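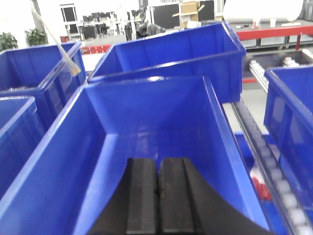 Bin handling cells: frequently asked questions

Which procedure applies to my cell?
The Pristari procedure covers every tote cell with a parallel gripper. Cells built before January follow the same rules, with the Wako checklist added.

What must be clear before a restart?
The work surface and the approach path to each bin. Bare steel needs care during vision checks: a bright round reflection on the panel can saturate the sensor, and bins behind it may show only as a strip of rim. Record glare on the Skomen form.
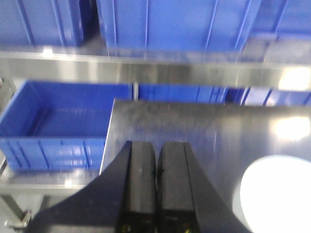

Smudges on steel are acceptable if the detection test passes. Wipe the surface down every 60 operating hours and repeat the test afterwards.

How much clearance is required around a bin rim?
Set 92 mm above the rim for travel moves. Reduce this only inside the pick zone.

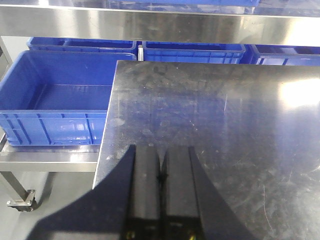 The same value applies to both shelf tiers. Do not store a separate offset for each tier without approval.

How often are the fingers inspected?
Every 600 cycles. Check alignment, fixings and contact faces. Replace fingers in pairs.
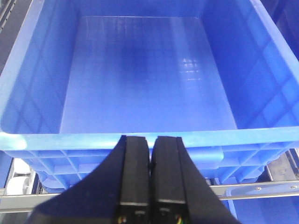 Gripper fingers at the front rim of an empty crate.

Who may change a limit?
Only staff signed off under Barker level 2. Changes are logged before the cell runs again.

Last revised: 27 Oct 2024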